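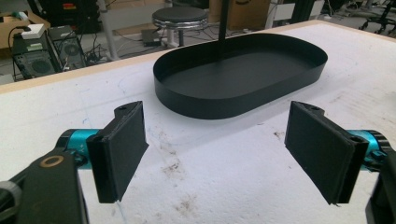 Cleaning marks off a white work table

Applies to: tabletops with a white, slightly rough surface and a wooden edge. Smooth surfaces can be wiped in one pass and do not need this procedure.

Gray-brown smudges collect where hands and tools rest most often, usually the middle of the working side. On a rough surface the dirt sits in the low points of the texture, and a dry cloth spreads it.

What you need

Two microfiber cloths
A soft nylon brush
Dish soap
Warm water, 50 ml per teaspoon of soap
White vinyl eraser

Procedure

1. Clear the part of the table you intend to clean. Trays with a rim can stay in place for the first pass if they hold parts in sorted order. Slide them to the cleaned side afterward.

2. Move power bricks and loose cables off the floor next to the table. Water will run over the edge if the cloth is too wet.

3. Brush the surface dry, toward you, and collect the grit. Grit left under a damp cloth will scratch the coating.

4. Try the eraser on single marks. Use short strokes in one direction. Graphite and rubber scuffs normally come off at this stage.

5. Dampen the first cloth with the soap mixture and wring it out. Lay it flat over the remaining smudges for 3 minutes.

6. Work the brush in small circles over the softened area. Stop 15 mm short of the wooden edge.

7. Wipe with the second cloth and clean water. Rinse the cloth and repeat until it comes away clean.

8. Wipe the wooden edge separately with a barely damp cloth, along the grain, and dry it immediately.

9. Leave the table uncovered until dry to the touch before putting trays back. A flat-bottomed tray set down on a damp surface leaves an outline.

Marks that remain

Oil-based marks need isopropyl alcohol, 91 percent. Test it first on the underside or in a corner. Apply it to the cloth, never to the table, and keep it off the wood.

Text: Yanling Pan. Revised 9 February 2020: soak time in step 5 shortened.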